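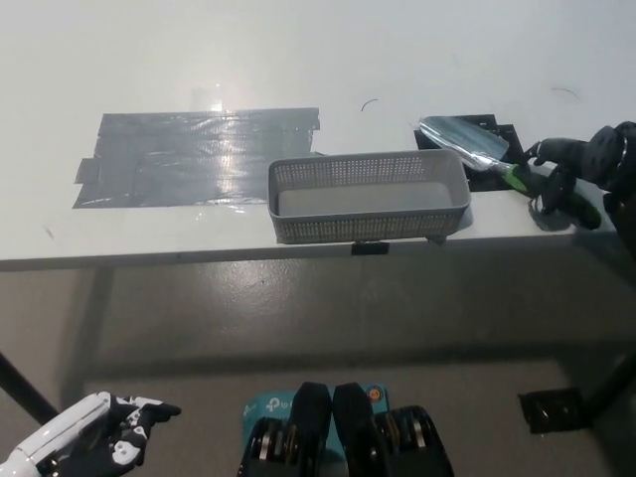
Horațiu Cârstea thinks the shellac is at fault and would have me throw out the whole jar. He says the flakes were bought as one lot with the Gavwood job, that the tin had been opened before it reached the shelf, and that old flake stops dissolving properly and then stays soft on the work whatever one does to it. He may be right about the tin. I am not yet convinced about the softness.

October, Friday, started 14:00

Subject: French polish on the Wondberg box lid, tacky areas near the hinge side.

State at start. Lid has had 2 bodying sessions. Centre is hard, takes no thumbnail mark. Strip along the hinge side still prints under light thumb pressure after four nights. Front edge fine. If the flake were bad I would expect the centre to be soft as well, same jar, same rubber.

Possible causes, in the order I mean to test them:
Old flake (H.C.).
Too much oil on the rubber along the hinge side, trapped under later coats.
Old wax in the grain near the hinges, not fully removed at strip.

Test 1. Three drops from the present jar on clean glass, three from a fresh mix made with the Pascu flake, same cut, same meths. Left on the shelf by the window, covered. Checked at close: both dry to touch, old mix slightly darker. Neither can be scratched with a fingernail at the rim, both can at the middle. Too early to say. Look again Monday.

Test 2. Wiped half the soft strip with white spirit on a clean rag, light pressure, no rubbing. Rag came away with a faint greasy mark. Surface went dull, which I expected. Oil or wax, the rag cannot tell me which. Wiped half of the hard centre the same way as a check. No mark on the rag.

So something greasy is sitting on or coming up through the hinge side and not the centre. That points away from the jar.

Test 3 not done. Wanted to take one corner back to bare wood and see whether water beads on it. Idrisa Shemweta asked me to leave it until the hinge screws are out, as the old holes need plugging and the corner will be disturbed anyway. Agreed.

Notes on the rubber. Mine was overcharged. Recut the wadding, new cotton cover, stored in the screw-top jar. Oil from now on with a fingertip, one touch per charge, and none in the last session before spiriting off.

Grit. Joscha Reuter has moved the 1,000 paper to the lower drawer with the wire wool. Old label is still on the upper one.

To do:
Glass drops, second look.
Hinges off, then the bead test.
Ask Cosmin Pîrvu what he stripped the lid with. The job card only says "stripper", and if it was a waxed one it should have been washed down afterwards.
Old jar kept for now, marked NOT FOR TOP COATS.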